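Subject: Re: [teleop-list] first week with the Grerwood kitchen set
Date: 2025-03-22

On the list, Nokard wrote:
> How many demos before you trust a policy at all?
> We stopped at 60 and it still fumbled every plate.

We kept going to 136 on the plate task and I'm so glad we did! The last 16 were the best of the lot. By then I'd quit steering the gripper and was just moving my own hand, slowly, and letting the arm follow. We pause with one gripper near the plate before each grasp, and those pauses make the episodes much easier to trim later.
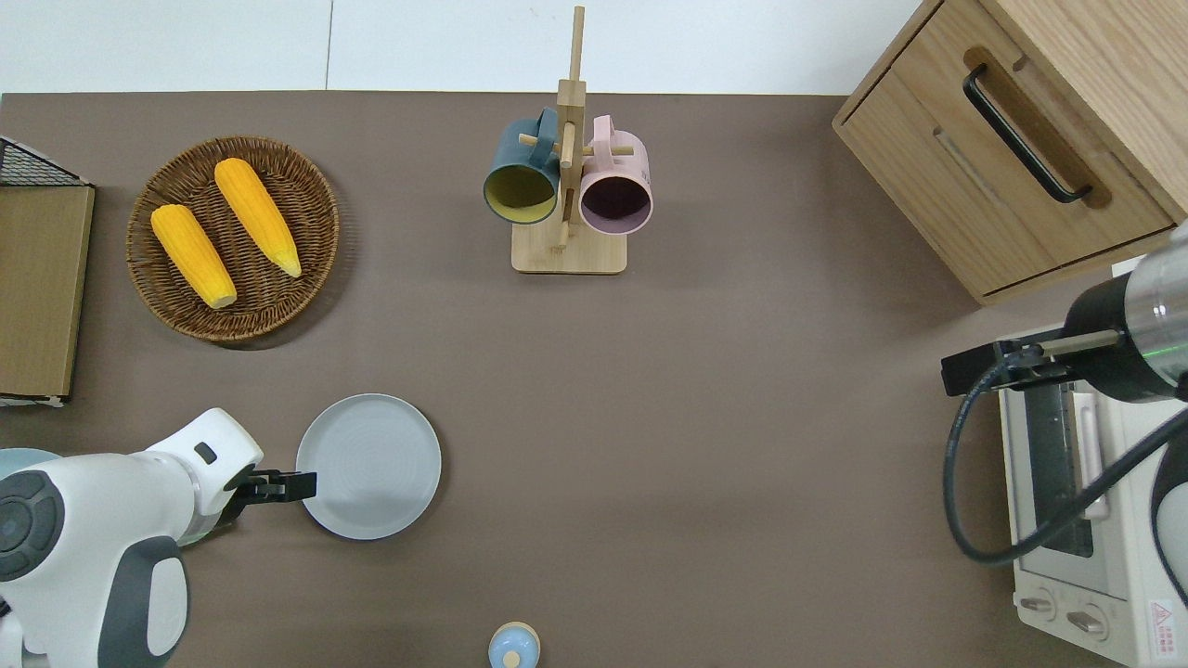

Clatico wrote back off-list that pauses are poison, the policy learns to sit there forever, and I should cut every one before training. Fair point — I'll train it both ways and post the numbers.

Two things for Nokard. Come at the plate low and from the side, and take the rim. Also, swap drivers often. My demos and my lab mate's look nothing alike, and mixing them helped more than any setting we touched.

Next up are the mugs, coming off the stand by the handle. I've tried it a few times by remote and it's so much fun, though I keep twisting the wrist the wrong way. Has anyone at Um got a good glove mapping for that?

> Also, do you keep the failed runs?

Yes, all of them, in a separate folder.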